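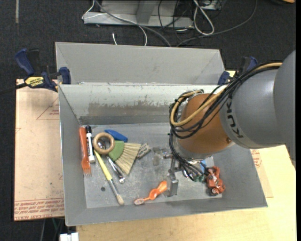
akano-bin-grasps

README / data card, last touched Jul 28, 2024
Maintainers: Frøydis Lindqvist (arm, rig, labels), Barış Gündoğdu (cameras, loader)

What it is

Grasp attempts from a metal bin, KUKA arm, fixed camera. Made to compare two grippers on the same clutter. Setico = parallel, stock fingers. Fandunis = parallel, our longer printed fingers. Same arm, same bin, same controller, same planner weights. Only the gripper and the tool offset change between halves.

1298 attempts total. 1000 train, the rest held out. Split is by bin fill and not by attempt, so no fill shows up on both sides. Please don't reshuffle.

What's in a record

rgb_before, rgb_after: one still each, same fixed view
depth_before: raw, no hole filling
pose: commanded gripper pose, robot base coords
pose_actual: read back from controller at close
width: finger opening after close, mm
gripper: setico or fandunis
label: success / drop / miss / collision
note: free text, mostly empty, sometimes rude

label is from the width reading plus a person looking at rgb_after. Where the two disagree the person wins.

Objects

Household and desk junk, small toys. Fork, markers, brushes, toothbrush, toy motorcycle, a wooden-ish ring, small blocks. Full list in objects.txt. Names in there are whatever we called the thing that day, so "brush_wide" and "scrub" are the same one. Will fix. Shiny utensils are in on purpose, depth is bad on them and we wanted that.

Fills were dumped from a tub and not arranged. Stuff drifts to one side of the bin and stays there. Position is therefore not uniform, weight for it if you train anything on location.

Rig notes

Second bin behind the first is the drop side. Swap direction when the front one runs out.

Bins are clamped. Early runs weren't and the bin crept whenever a finger hit the wall. Those runs are deleted, don't ask for them. If you rebuild this: clamp first, calibrate second. We did it the other way round and lost an afternoon.

Cable bundle runs over the wrist. Leave slack in the loop. With it too tight the last joint stops short on big rotations and pose_actual drifts from pose. Filter on the difference if you care, threshhold we use is in config.yaml.

Arm covers part of the bin in any still taken mid reach. before/after stills are taken with the arm parked. The extra mid-reach stills (folder reach/) are for eyeballing only, no labels.

Camera

Fixed mount, never moved between halves. We tried a Bandara wrist camera for a few fills. Better close up on thin things, but it hits the bin wall on low grasps near the sides and the cable was one more thing to snag. Dropped it. Barış still wants it back with a shorter bracket.

Gripper comparison, short version

730 attempts Setico, 568 Fandunis. Not balanced, Fandunis fingers snapped and we ran out of prints.

Setico: better on blocks, toys, anything chunky. Closes square. Bad against the walls, body is wide and touches before the fingers get down.
Fandunis: gets into corners. Better on flat thin handles along the wall. Flexes on heavier metal stuff, lots of drops. width is not trustworthy when it flexes.
Both: bad on the ring lying flat. Both bad on forks lying flat.

No single score here. Run eval.py, it prints per object and per gripper. Don't quote one overall number, the halves saw diferent fills.

Known problems

- 300 attempts have no depth_before. Logger bug. depth_ok flag is false on those.
- Bin floor is scuffed and marked. Our first segmenter kept proposing grasps on the floor marks. Left in, label is miss.
- Light changes over the day, no correction applied.
- Timestamps are controller clock. Off from camera clock by a constant per session, see sessions.csv.
- A few collision labels are really cable snags. Look at note.

Using it

python fetch.py, then python check.py, then load with akano.load("train"). check.py takes a while. Needs the depth extras if you want point clouds.

Not for

Speed comparisons (arm capped slow the whole time). Suction. Anything with people near the arm, there's no data on that at all.

To do

Balance the Fandunis half, new fingers due by December. Clean objects.txt. Merge the session offsets into the records so people stop forgetting them.

Questions: open an issue. Frøydis for labels and the arm, Barış for anything in the loader.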